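Road Maintenance and Public Works, Week 3
Handout: who pays for the potholes?

Okay, so last time we ran out of minutes just as it was getting good (my fault, I got stuck on drainage again!). Let me pick up at resurfacing contracts and go a bit slower, as a few of you looked lost when I said "availability payment."

Start with the basic idea. A town can hire a firm to fix one road, pay the bill, and be done. Or it can hand over a whole network for years and pay the firm every month for keeping it in decent shape. In the second setup the firm loses money when a lane is closed or a surface fails inspection, and that changes how everybody behaves.

Our case for this unit is Draltar, which signed with Altico to look after 120 miles of road. Bennani handles the resurfacing underneath them as a subcontractor. Draw yourself a little diagram of who pays whom. I still do it every time I teach this, and I still get an arrow backward now and then.
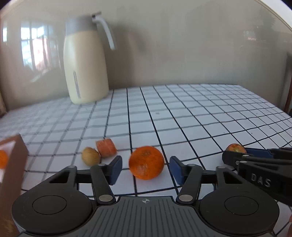

Now, the deductions. Say the contract takes off $480 for each day a defect stays open past its deadline. Sounds small, right? But leave one pothole for two days too long and you've lost $960, and a rough January can throw up a whole street of them. Suddenly a night crew looks cheap. Please don't just memorize the number, though. I care a lot more that you can tell me when the clock starts, and in the Altico contract it starts when the defect is reported, even if the inspector hasn't been out yet.

Brulleck did it the other way, with a plain price per job and the town making its own repair list. Easier to read, easier to cancel, and much harder to budget for after a bad winter. I go back and forth on which one I'd sign (ask me again after midterms).

For next class:
Read the Brulleck contract summary, pages 2 and 3 only.
Write half a page on who carries the risk of a hard freeze under each contract.
Bring your payment diagram, messy is fine.

Handout updated 4 Mar 2020. The old version had the wrong deadline rule in it, so toss that one.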